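# The Care and Feeding of Cell Two

The first thing Sanne Jacobs does in the morning is tug on the cables. She does it before coffee, with two fingers, in the manner of someone checking a tooth. A cable that moves at the connector gets unplugged, looked at and plugged back in. A cable that doesn't move gets a nod.

Jacobs keeps the two-armed cells running at Clilis, a small robotics outfit on the upper floor of a building whose date stone says 1859 and whose wiring feels not much younger. The cells are used to collect practice material for household manipulation: cups, fruit, bowls, the things that live on a kitchen table and refuse to stay where they're put. Her part of the job has little to do with fruit. She has a notebook, a drawer of hex keys and strong opinions about thread locker.

"People come up here wanting to talk about intelligence," she says. "I want to talk about screws."

So we talked about screws. Each arm in a cell like this stands on a plate bolted to the front rail, and if the plate shifts by the thickness of a business card, everything the arm has learned about where the table is becomes slightly wrong. The arm doesn't know this. It goes on reaching with complete confidence for a mug that is now, as far as it is concerned, haunted. Jacobs tightens the base bolts in a cross pattern, marks each head with a paint pen and photographs the marks. When a mark has drifted, she gets to say "aha," one of the few perks of the position.

## Zeroing the arms

After the bolts come the joints. The left arm goes to its rest pose first, then the right, and each servo is compared with the number in the notebook. Small differences are written down and left alone. Large ones mean a horn has slipped on its spline, and the morning is over.

Last May it was over for most of a week. A shoulder servo began to sag after 41 minutes of work, every time, so punctually that Koen Visser, who writes the motion software, spent two days hunting for a timer in his own code. Jacobs spent the same two days saying it was the servo. It was the servo. Visser has since hung the dead gear on a string over his monitor, where it serves as a reminder or possibly a threat.

The replacement came from Dewulf, a supplier that packs each part in enough paper to wallpaper a bathroom. Speaking of which.

## The parlor

The cell's walls are papered in damask. Its table wears a cloth with ferns on it. Visser calls the style "great-aunt, deceased," and both of them chose it, over objections from nearly everyone with an engineering degree. A plain gray box is easy on a camera, and a machine that has only seen plain gray boxes is in for a shock the first time it visits a home. The backdrops get swapped on a schedule, and the swaps are where the trouble creeps in. Cloth wrinkles. It climbs. A fold near the front rail can nudge a bowl off its mark — or worse, get pinched in a gripper and take the whole tea service on tour.

Jacobs flattens the cloth with a forearm and then runs the reach check. Both arms are brought in toward the middle of the table until the grippers nearly touch, at a speed she describes as church. She watches the gap. Visser watches the numbers. The rule is that whoever speaks first stops the run, and over 37 checks on this cloth it has been Jacobs every time.

The wrist cameras get their own look. They spend their lives an inch from things, half blocked by the gripper, and their output is an acquired taste.
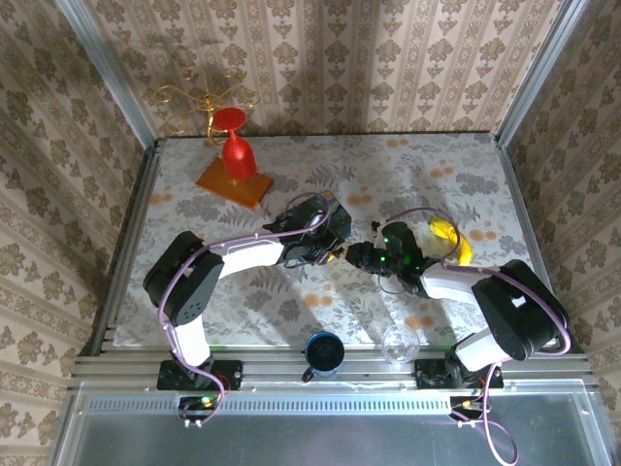 The reach check in the parlor, and a wrist camera's opinion of the furnishings.

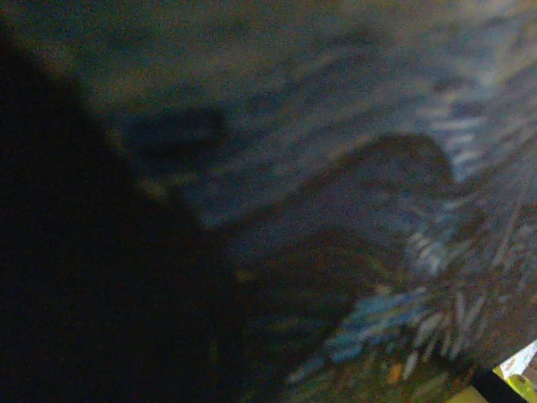
## What goes in the notebook

Visser would like the notebook to be a database. He built one, named it Clilleo and gave it a login page. Jacobs used it for a month and went back to paper, on the grounds that paper had never asked her to reset her password.

The entries are short. "R wrist cable rubbing, moved clip." "Rail bolt 2, quarter turn." "L gripper squeaks, is fine." One page says only "Flalano," the name of a grease, underlined twice. She orders it in 50-gram tubes and keeps it in the drawer with the hex keys, behind the biscuits.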